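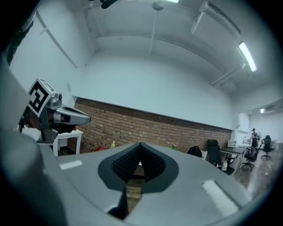
Two hand-held grippers in an office, one seen from its own camera and the other held at left with its marker block in place.

Druvmont opens orders for Durnier hand-held gripper kit

Pristcombe, January. Druvmont has opened orders for the Durnier, a pair of hand-held grippers for recording manual tasks in ordinary rooms. The recordings can be used to train robot arms fitted with the same fingers.

Each kit contains two grippers, a charging dock, a carry case and 4 spare sets of fingers. Marker blocks are supplied for both grippers, so that the position of one can be worked out from the other's video. The kit does not need a fixed rig or a darkened room, and can be used between desks and chairs as readily as at a bench.

The black fingers have a textured inner surface made up of rows of small raised cells. They can be changed without tools. Druvmont rates a set for 600 hours of use and will sell replacements separately.

A full charge gives 300 minutes of recording. Files are saved on the gripper and copied over by cable at the end of a session. The desktop software, Niazi, lines up the two recordings, marks any stretch where tracking was lost and exports the rest in common formats. Niazi is included in the price of the kit and runs on Windows and Linux.

The first batch is limited to 20 kits, which will be sent out in order of payment. Customers who took part in the trial at Pristcombe can return their older grippers for credit against a new pair. A single gripper will go on sale later in the year.

Loan kits are available to universities and colleges for up to four weeks. Requests should be sent to the Druvmont sales office, which is open from Monday and can also supply prices and the full specification.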